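What the arm cell is going to cost, part two

Last time I went through the arm itself and got as far as the payload table. Several people wrote to say that the arm is the easy line in the budget, and they are right. This post covers the rest: pedestal, table, gripper, cameras, compute, and the money I keep aside for things I forgot.

Some background for anyone who skipped part one. Skaltstead is a small shop. The cell has to do light pick and place at first, small parts with a round or narrow top, set down on a marked grid. I use a chessboard as the stand-in task because the pieces are small, differ in height, and sit on squares whose size I know. If the gripper can lift a short piece from between two tall ones, it can handle our parts trays.

I did the planning in simulation before asking for quotes. The room model has the walls, the plank floor and the shelving in it, so reach and clearance problems show up while they are still free to fix.
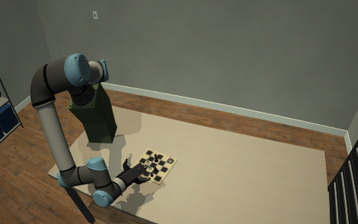
The pedestal is where my first draft went wrong. I had put it down as a line item under "arm, misc." with no figure. Engelhardt quoted 1110 for a welded steel one, powder coated, drilled for the base pattern, and that price doesn't include anchors or leveling feet. I asked whether a bolted frame would be cheaper. It would, by very little, and it would flex more. I took the welded one.

The pedestal and the table should be priced together. If the two are tied to each other, a bump to the table moves the robot base by the same amount and calibration mostly survives. If they are separate, you need to anchor both. I changed my mind on this twice and have now settled on tying them together.

Table length is the next cost. A long top gives room for an infeed tray and a reject tray later, but a longer top sags more unless the frame under it gets heavier. Hurkness sells the frame and the top separately, at 1566 for the pair in the length I want, with a lead time of 14 weeks. That lead time is the longest in the whole plan, so the table gets ordered first, ahead of the arm.

On surface finish: buy matte. A glossy top costs the same and will give you reflections that the vision software reads as edges. Pale is fine for dark parts. For pale parts on a pale top you need a mat or a printed board under the work, and you need to budget for replacing it.

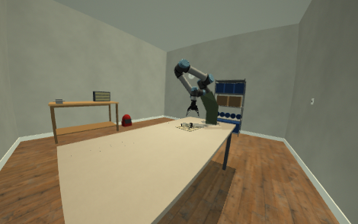
For the gripper I looked at suction, three-finger and parallel two-finger. Suction was the cheapest until I added the air supply. Three-finger units are priced well outside what I can justify. The two-finger type is dull and adequate, and the fingers can be swapped, which matters because the fingertips are a consumable. Plan on spare sets from the start. I have 3 sets in the budget and expect to use two of them during setup.

Check the open height as well as the stroke. Wide fingers that open far enough for your part may still hit the part next to it. On the chessboard this is easy to measure: the free space around a piece depends on the square size and on what stands on the neighboring squares. Do that sum before you pick a finger width.

Cameras next. I had planned on one fixed overhead unit. Margaux Pruvost read the draft and asked what it would see when the arm is between the lens and the board, and I had no good answer. A second camera looking out past the fingers solves that. A wide lens takes in the board and a lot of the room too, at the price of heavy curvature toward the rim and fewer pixels on each piece. It also needs its own calibration routine, which is a day of labor I had not costed.
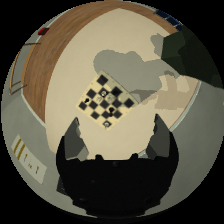 Compute, software and the reserve

The controller comes with the arm. The vision machine does not. I priced a midrange desktop with one graphics card and left it there - a faster card can go in later if cycle time turns out to be the limit.

For the cell software I am going with Kundero, on the yearly license. The permanent license pays off in the fourth year, and I don't want to bet on a fourth year yet. Training is billed separately, so ask for that quote in writing at the same time.

The reserve is fifteen percent of hardware. In the last project it all went on cable, connectors and one bracket that had to be made twice. Guarding is not in the reserve. It has its own line, and I will leave the figure blank until the risk assessment is done in March.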